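Greifer ließ zu spät los: Umeck stoppt Aufräumroboter und findet den Fehler im Zeitstempel

Zuletzt aktualisiert: 16:40 Uhr

Harport. Ein Roboterarm, der einen Nachttisch aufräumt und Dinge in die Schublade legt: Das klingt harmlos, und meistens ist es das auch. Beim Entwicklungsbetrieb Umeck in Harport hat der Arm vom Typ Mukero im Oktober allerdings den ganzen Tisch mitgenommen. Er fuhr aus der offenen unteren Schublade zurück, während der Greifer noch geschlossen war und einer der Finger hinter der Schubladenwand hing. Der Tisch rutschte ein gutes Stück über den Boden, dann griff die Kraftüberwachung und der Arm blieb stehen. Verletzt wurde niemand, im Arbeitsbereich hielt sich zu diesem Zeitpunkt auch keine Person auf.

Umeck hat die Versuche noch am selben Nachmittag angehalten und sich durch die Protokolle gearbeitet. Was dabei herauskam, ist für alle, die sich für solche Maschinen begeistern, ein richtig schönes Stück Fehlersuche!

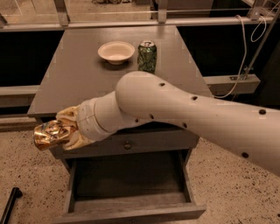 Zuerst fiel der Verdacht auf die Mechanik. Die Greiferfinger wurden abgenommen, vermessen und wieder angesetzt, der Antrieb lief auf dem Prüfstand stundenlang ohne jede Auffälligkeit. Auch die Schublade selbst kam unter die Lupe, weil ein klemmender Auszug den Ruck hätte erklären können. Sie lief sauber. Also ging es an die Software, und dort wurde es spannend.

Der Ablauf wird von einem Programm namens Cha gesteuert, das bei Umeck selbst entstanden ist. Cha schickt dem Greifer den Befehl zum Öffnen, wartet auf die Rückmeldung »offen« und gibt erst dann die Rückfahrt frei. So weit die Theorie. In den Aufzeichnungen fanden sich aber Fälle, in denen die Rückmeldung einen Zeitstempel trug, der gar nicht zum aktuellen Befehl gehörte. Cha hatte eine alte Meldung aus der Warteschlange gezogen und für die neue gehalten. Der Arm fuhr los, und der Greifer öffnete sich 400 Millisekunden später. Das ist kaum ein Wimpernschlag, reicht in einer engen Schublade aber völlig aus, um hängen zu bleiben.

Rund 600 Durchläufe lagen bis zum Stopp auf dem Server. Für 449 davon waren die Daten vollständig genug, um sie Schritt für Schritt nachzurechnen, bei den übrigen fehlte die Aufzeichnung der Greiferstellung. In 17 der nachgerechneten Durchläufe steckte der Fehler drin. Aufgefallen war bis dahin kein einziger, weil der Arm oben über der Tischplatte genug Platz hat und ein verspätetes Öffnen dort nur dazu führt, dass ein Gegenstand etwas schief abgelegt wird.

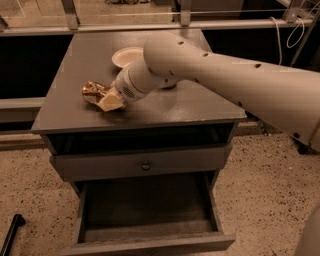

Warum ausgerechnet leichte Gegenstände so oft betroffen waren, hat das Team ebenfalls herausbekommen. Bei ihnen fasst Cha häufiger nach, und jedes Nachfassen erzeugt eine weitere Meldung, die in der Warteschlange liegen bleiben kann. Zerknüllte Goldfolie ist dafür der perfekte Kandidat: Die flachen Fingerbacken drücken von der Seite gegen das knittrige Knäuel, die Folie gibt nach, der Greifer korrigiert, und schon wartet die nächste veraltete Rückmeldung. Steht dann noch ein kleiner weißer Pappteller dicht dahinter, plant Cha besonders vorsichtig und in vielen kleinen Schritten. Eigentlich eine tolle Eigenschaft, in diesem Fall hat sie den Fehler gefüttert.

Die Reparatur ist erfreulich schlicht ausgefallen. Jeder Öffnungsbefehl bekommt jetzt eine eigene laufende Nummer, und nur eine Rückmeldung mit derselben Nummer wird akzeptiert. Alles andere wandert in den Papierkorb. Zusätzlich prüft Cha vor jeder Rückfahrt den Motorstrom des Greifers. Passt der nicht zu geöffneten Fingern, bleibt der Arm, wo er ist, und meldet sich mit einem Warnton. Auch die Schwelle der Kraftüberwachung hat Umeck gesenkt, damit ein festgehakter Finger künftig viel früher zum Halt führt.
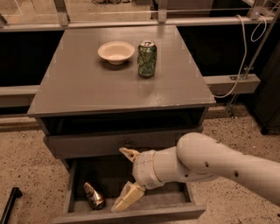

Als heikelste Stelle gilt bei Umeck weiterhin das Ablegen in der Schublade, und dafür gibt es eine neue Regel: Der Arm darf erst heraus, wenn beide Finger nachweislich auseinander stehen und das abgelegte Stück frei liegt. Das muss auch dann klappen, wenn ein Finger schräg nach unten in die Schublade ragt und gleich links daneben etwas Glattes, Metallisches auf der Seite liegt. Glänzende Oberflächen machen der Bilderkennung das Leben schwer, deshalb verlässt sich die neue Freigabe an diesem Punkt gar nicht mehr auf die Kamera.

Inzwischen wird in Harport wieder gefahren, vorerst mit halber Geschwindigkeit und mit abgesperrtem Arbeitsbereich. Die 17 auffälligen Durchläufe sollen alle noch einmal mit dem reparierten Programm wiederholt werden, und zwar mit absichtlich verstopfter Warteschlange. Darauf darf man sich freuen! Umeck will die Protokolle danach auch anderen Werkstätten zur Verfügung stellen, die mit dem Mukero arbeiten. Anfragen nimmt der Betrieb schon jetzt entgegen.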